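January, bench 2, 14:30

Block and cup set, second batch. Continuing from Kevin's page on the first batch.

Parts received from Ondetti in one carton, packed in foam. The white rectangular blocks were wiped with a dry cloth and left on the rack overnight. One had a burr along a long edge, taken off with 400 grit. Do not use anything coarser, it marks the white and the marks show under the lamps.

Labels. Markers for the block faces printed on the office laser printer at 100 per cent, scaling off. The first sheet came out small because the driver had gone back to "fit to page". Binned. Second sheet checked with the steel rule and correct. Cut with the scalpel, keeping a white margin on all four sides. Mahtab had trimmed one right up to the black on the last batch and it read badly, so leave the margin alone even if it looks untidy.

Adhesive: Tamovby spray, light coat, wait 30 seconds, press from the centre outwards. It lifts at the corners if pressed too early. Two had lifted by lunch and were redone.

Cup. Round, white, with the circular recesses inside. Fit checked by hand with each block in turn. A block goes in upright without forcing but has some lean until it is most of the way down. Mass of cup plus full set on the small balance: 468 g. Written on the lid of the storage box as well.

Table. Matte black top cleaned with water only. The Lollumeck cleaner leaves a film that goes grey when dry, and it took 12 wipes to get rid of it last time. The sheet with the four markers, two by two, goes flat towards the back. It still has a slight gloss and picks up the overhead light. 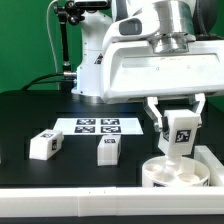 Matt paper is on order through Lui, 36 sheets to the pack. Until it comes, keep the present sheet and turn down the lamp nearest the door.

To do:
Reprint the four-marker sheet on matt stock when it arrives.
Make a spare cup label. The rim is curved and the flat label wants to spring off, so try thinner paper.
Kevin to find the lid for the second storage box.
Ask Ondetti whether the block edges can be broken at their end before shipping.

Scalpel blades are down to the last one. Mahtab has the order form.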